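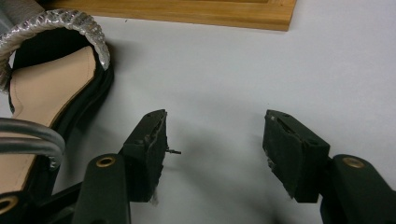
Doltum Slingback Sandal, Silver

24 April 2022

12 shares
3 comments

The Doltum is a flat summer sandal with a closed heel strap and a cushioned insole. It replaces the older Swati model, which we stopped making in December. The last is the same, so if you wore the Swati comfortably, order the same size in the Doltum.

The main change is the strap. On the Swati it was a single layer and some customers found it stretched by the end of the season. The Doltum strap has a woven tape stitched between the upper and the lining, and it holds its length much better. It does feel stiff out of the box. Wear the sandals indoors for an hour or two at a time during the first week -- after that most people stop noticing the strap.

Sizing

Sizes run from 5 to 11 in whole sizes only. If you are between sizes, go up for a wide foot and down for a narrow one. Size 8 sells out first and is usually back in stock within two weeks. A pair in size 8 is 710 grams boxed, for those who ask about shipping weight.

Care

Wipe the strap with a soft damp cloth and let it dry away from heaters and direct sun. Do not use shoe polish or leather cream on any metallic finish, as both leave a dull film. Rub the insole with a little mild soap on a sponge. Do not put the sandals in a washing machine or leave them in a hot car.

Small creases will show where the strap bends. This is normal wear and is not covered by the guarantee. Loose stitching, a broken buckle or a sole that comes away within 200 days of purchase is covered, and we repair or replace the pair at no charge.

Price and ordering

$38 a pair, box included. Orders ship from our Grirkmont warehouse on the next business day. You can also try the sandals on at the Genville store, which carries all sizes but not every color -- call ahead if you want a particular one.

Returns are accepted on unworn pairs in the original box. Sale pairs can be exchanged for another size but not refunded.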